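Slow Looking: photography and breathing workshops
Progress report to the Humia Fund, second period
Wednesday, December 5, 2018

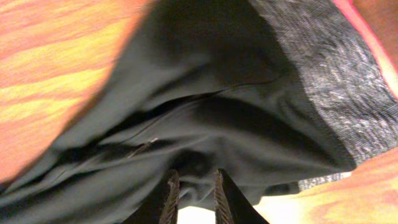 Sorry this is a few days over. The November group finished later than planned and I wanted their feedback sheets in before writing anything.

Where we are

Two courses done out of the three in the grant. Both in the upstairs room at Calance. First one had 16 people signed up and held steady, second one was smaller and a bit more up and down, mostly shift workers who couldn't do every week. I've stopped chasing them for missed sessions. They come when they can and the format copes with it.

Each evening is still the same shape. Quiet sitting to begin, then out with the cameras for 48 minutes, then back for tea and one picture each on the wall. Odd number, I know – it is what's left once you take off the sitting, the tea and the time people need to find their coats. No talking during the walk. No checking the screen either, which people moan about in week one and mostly stop moaning about by week three.

What changed since the last report

Dropped the guided recordings. The speaker was poor and people said they'd sooner just have the bell. Arash Nazari now leads the sitting part himself and it is much better for it, he keeps it short and plain. Feedback on him very good.

Moved the technical stuff (exposure, focus and so on) out of the evenings and onto a printed sheet. Beginners were getting in a knot over settings and not looking at anything. A few of the keener ones miss the teaching, so I'd like to try one optional Saturday morning for them in the new year.

The canal walk is off for now. Towpath closed for repairs and no date yet. We use the market streets and the park at Amundsen instead. Darker than I'd like at this time of year but the low light has given some of the best pictures so far.

Problems

Recruitment through the surgery hasn't worked. Leaflets went out, very few calls came back. Word of mouth has done nearly all of it. I will try the library and the night school next.

Loan cameras – 2 out of action, one with a stuck shutter and one that won't hold charge. Wutell have quoted for the repair but I haven't said yes yet, a second-hand replacement may come out cheaper. Will let you know which.

Also the attendance form you sent asks for a wellbeing score before and after every session. We did it for the first course. It makes people fret right after sitting quietly, and the numbers jump about too much to be any use. Could we do it at the start and end of the course only? Need an answer before the third group begins please.

Money

On budget overall. Printing came in lower than expected, room hire slightly higher becuase of the extra evening. I'd like to move £300 from printing to camera repair or replacement, whichever it ends up being. No other changes.

Next

Third course, sign-up open now
Small show of prints in the Calance stairwell, framing still to be be sorted
Saturday technique morning, if you're happy with it
Receipts for this period to follow by post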